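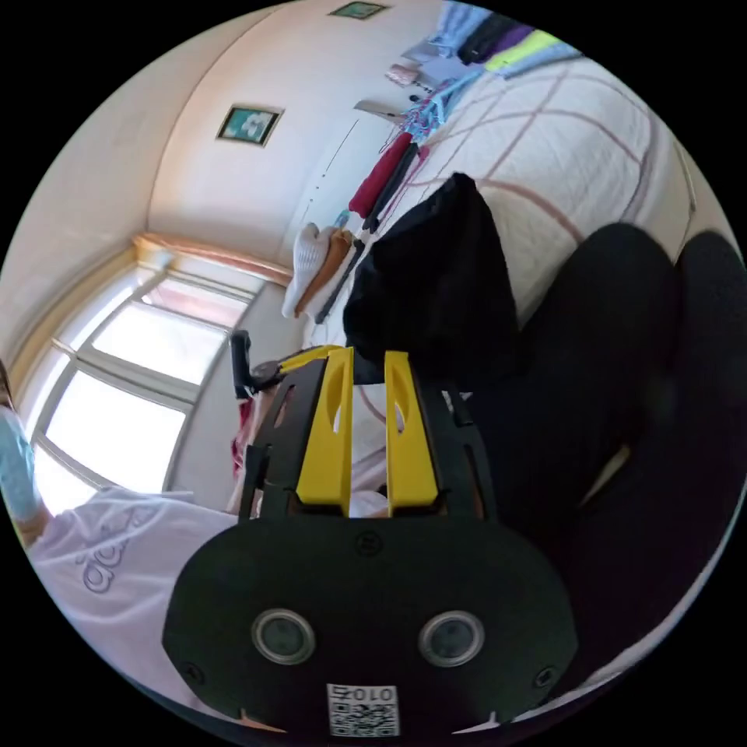 Returns are the part of a small mail-order operation that receives the least planning, and this post sets out how we now handle ours. We sell clothing by post, for the most part in plain colours, and until last November every returned parcel was dealt with as and when it arrived. That arrangement suited us while parcels were few. It ceased to suit us once the winter range went on sale, when a black garment of the ordinary sort might come back in three sizes from the same customer, with one returns slip between them. Dark items are also the most troublesome to check, as lint and loose threads show readily on the cloth while a faint mark may not show at all.

The first change concerned the label. We had been including a prepaid return label in every outgoing parcel, on the understanding that the carrier charged only for labels that were used. Our account with Drirkutari did work in that way. Our account with Tritimano did not, and unused labels were billed after 16 days. The clause was in the contract and the oversight was ours. Customers now request a label through the order page, and it is sent to them by email as a code to be shown at the drop-off counter.

The second change concerned weight. Return postage is priced in bands, and a single garment in a light mailing bag falls comfortably within the lowest of them. The same garment in a box frequently does not. We had been sending boxes because they looked well on arrival, and customers, quite reasonably, used the same boxes to send things back. Since moving to reusable bags with 2 adhesive strips, one for the outward journey and one for the return, we have saved some 600 pounds. 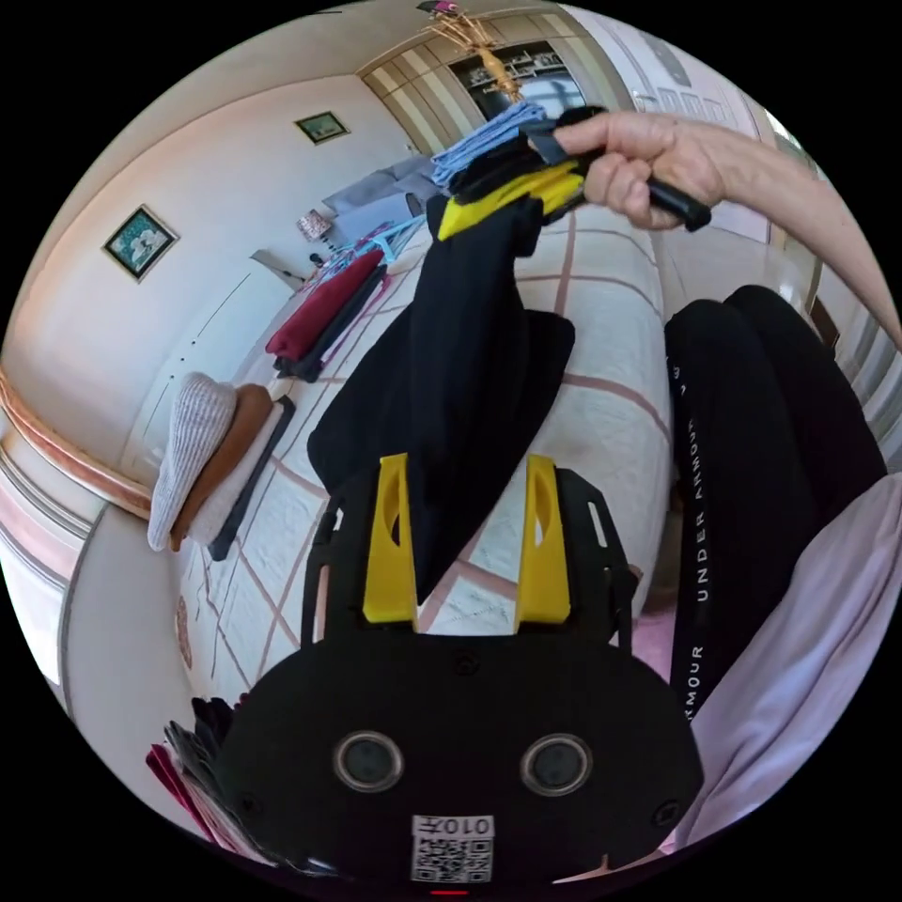 A black garment held up by its upper end.

The third matter was the refund itself. Our terms formerly stated that refunds would be issued "promptly", a word which customers and sellers understand differently. The terms now state that a refund is made within 2 working days of the parcel being opened, and the order page shows the date of opening. Enquiries about refunds have fallen considerably. Those that remain usually concern parcels still in the carrier's hands, and for these we ask the customer to keep the counter receipt until the money has arrived.

Readers have asked whether we would recommend Hunero for the tracking of returns. We used it for one season and found the reports clear, although it could not match a return to an order that had been split between parcels. Magbanua manages this correctly but requires each item to carry its own reference, and printing those references adds a further step to packing. We have stayed with Magbanua for the present – the added step is tiresome, but the stock figures now agree with the shelves.

Exchanges are still treated as a return followed by a new order. A proper exchange procedure is being drafted, and the question of who should bear the second outward postage has yet to be settled.

Posted 17/05/2026 under Postage and Returns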